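Return-to-service inspection, Cell 2 – four-finger hand with thumb, worktop cleaning task
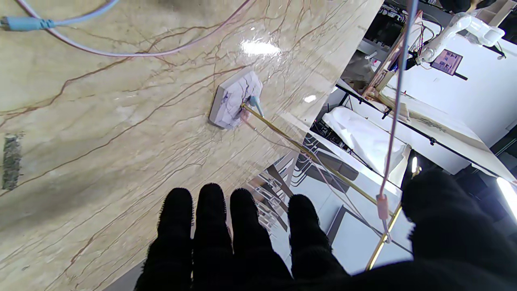

1. Reason for inspection

The cell was stopped on Saturday at 14:20 after the hand failed to open on command. The fingers stayed closed on the handle of a flat cleaning pad for 13 seconds while the arm carried on with its lift. The operator used the emergency stop. No injury. The pad head was bent at the joint and has been replaced. The inspection covers the hand, glove, wrist, cables, worktop and stop circuit.

Inspected by: Eun-ji Jin, Bondcombe site
Arm and controller: Cirnus
Hand and finger drives: Neagu
Task software: Oma, release 77

Marking: P = pass, F = fail, R = pass after repair, N = not checked

2. Hand and glove

2.1 Glove material intact on all fingertips – P
Light wear on the fingertips. No holes.

2.2 Glove seated fully, no slack at the finger joints – R
Slack found at the second finger. With the finger closed, the spare material folded into the joint and was pinched there. The drive then read the extra load as a firm grip and held position. Glove removed, refitted and pulled down to the palm.

2.3 Loose fibres in joints – R
Fibres removed from two joints with tweezers. One joint had enough packed in to be felt when the finger was moved by hand. Add to weekly clean.

2.4 Fingers open and close over full travel, unloaded – P
Repeated with the glove off and with it on. Closing current matched in both cases after refit.

2.5 Thumb opens before arm lift begins – F
See section 6. The arm does not wait for the thumb. It waits for the command to be sent, and a command that has been sent is treated as complete.

2.6 Wrist camera secure, lens clean – P
Bracket screws checked for tightness.

3. Cables

3.1 Hand and wrist cables free through full wrist rotation – P

3.2 No cable within reach of the hand during a wiping stroke – F
A pink-and-white cable was lying in a wide loop across the marble, and a light blue cable with its plug was on the same surface. Neither played a part in the stop on Saturday. Either could be caught by the pad or by a finger. Worktop to be clear of cables before the cell runs again.

3.3 Hanging cables tied back – F
Thin pink cable hanging past the edge of the worktop, close to the pad handle. The small clip or tie on it does not hold it back from the work area. Reroute.

3.4 Wiring on the wooden frame labelled and supported – F
Red and white wiring is tangled. Could not be traced without disconnecting it, so labels were not checked one by one. To be stripped out and redone in June with the planned shutdown.

3.5 Connectors undamaged – P

4. Worktop and tool

4.1 Surface sound, no chips at the edge – P

4.2 Glare within limits for the camera – N
Bright reflections on the polished marble. The vision log for the stop shows no lost frames, so this was left for a separate check. Test with the light strip on and off.

4.3 Pad flat, securely attached to connector – P
Replacement pad fitted. Checked by hand before and after the test cycles.

4.4 Handle moves freely at the connector – P
The previous one was stiff. It is not known whether it was stiff before the fault or as a result of it.

5. Stops and guarding

5.1 Emergency stop halts arm and hand – P
Arm halts at once. The hand holds its last position, as designed. Staff should be reminded of this – a stop does not release whatever is being gripped.

5.2 Manual release of fingers works with power off – P
Stiff on first use. Eased after several operations.

5.3 People kept outside the marked area during a run – F
The line on the floor is too close to the second arm. A person working at that arm can be standing inside the reach of this one. Move the line, then repeat the reach test with both arms powered.

5.4 Fault log saved and copied off the controller – P
Entry 158 is the one that matters. Earlier entries show the same load reading twice, cleared by the operator each time and not reported.

6. Actions before restart

a) Oma to add a check that the thumb and all fingers have opened before any lift. Finger position must come from the sensors, not from the command.
b) Load limit on the second finger to be reset by Neagu with the glove on. It was set with the glove off.
c) Items 3.2, 3.3 and 5.3 closed and signed.
d) Repeated load readings to be reported on first sight. The clear button is to be locked to supervisor level.

Item 3.4 may stay open until the shutdown provided the wiring is outside the reach of both arms. Item 4.2 may stay open for slow-speed running only.

Status: cell locked off. Key held by E. Jin.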